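4.2 Recording pick examples at the Lodeo cell

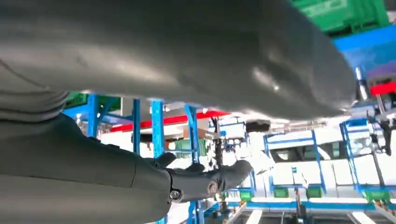

Figure 7. Wrist camera view with the fingers curled. Green crates on the blue framing behind.

Read section 4.1 first. People who skip it are easy to spot later, mostly by their file names.

Before you start

You need one operator on the hand controls and one person on the recording station. Swap roles every 12 episodes. Tired operators teach the model to be tired, and it is a quick learner.

1. Log in to the recording station and open the Custow project. Check that the task name matches the job sheet.

2. Bring the arm to the start pose and open the live wrist view.

3. Check that you can see the fingertips. They should stay in view through the whole curl. If they don't, adjust the mount as in section 3.6 and start again from step 2.

4. Look for glare. Some washed-out background is fine. Washed-out fingers are not.

5. Press Record, wait 2 seconds, then begin the motion. The pause is for the trimming script, which has no sense of humor.

6. Make one pick at an even pace. Don't narrate, wave, or show off.

7. Return to the start pose and press Stop.

8. Mark the episode Good, Failed or Discard. A missed pick is Failed. A phone call in the middle of one is Discard.

9. Repeat until you have 16 episodes, then change the crate layout.

Note: Keep the failures. The Mancuso trainer uses them, and a set of 300 perfect picks makes Kwan-ho Su suspicious - usually with cause.

Note: Do not fix labels by renaming folders. Send corrections to Josiane Barbier with the episode number and the label you meant.

CAUTION: Stay outside the framing while the arm is enabled, even to straighten a crate. Disable the arm first, every time.

Section text last revised 27 May 2020. For upload to the Wesia server, see 4.3.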